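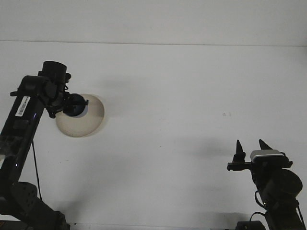 From: Wendy Inskip
To: members list
Subject: Re: Switching the newsletter to Dovano

On Saturday Przemysław Sadowski wrote:
> I sat through the Dovano demo and came away impressed. They say
> groups our size see open rates double in the first season. It would
> cost us $400 a year, and the first 2 months are free. Bit-na has
> looked at it too and likes the templates. If there are no objections
> I'd like to sign us up before the September issue.

I have an objection, or at least a few questions.

Double from what? We have 200 names on the list and I don't think we've ever measured how many of them open the thing. Did the person giving the demo name one group like ours, or only say "groups our size"? I asked the same question when we moved to Bromura and got a very nice brochure.

I'm also not sold on the templates. The newsletter is two pages of garden dates and a seed swap column. People who read it will read it in plain type, and people who don't won't be won over by a green banner.

Then the money. Two free months sounds fine until you see what happens in month three. Can we cancel, and do we get our addresses back in a form we can use? Hala Hamdy spent most of a winter retyping the Nastelgate list and I wouldn't ask her to do it again.

If the real trouble is that mail from us lands in junk folders, say so and let's look at that first. Nathalie Kowalchuk told me hers does. Mine doesn't.

I'd go along with a trial of one issue if somebody writes down the open rate before and after. I won't vote for a full year on the strength of a demo.

Przemysław, could you forward their actual terms to the list? The whole thing please, small print too.

Wendy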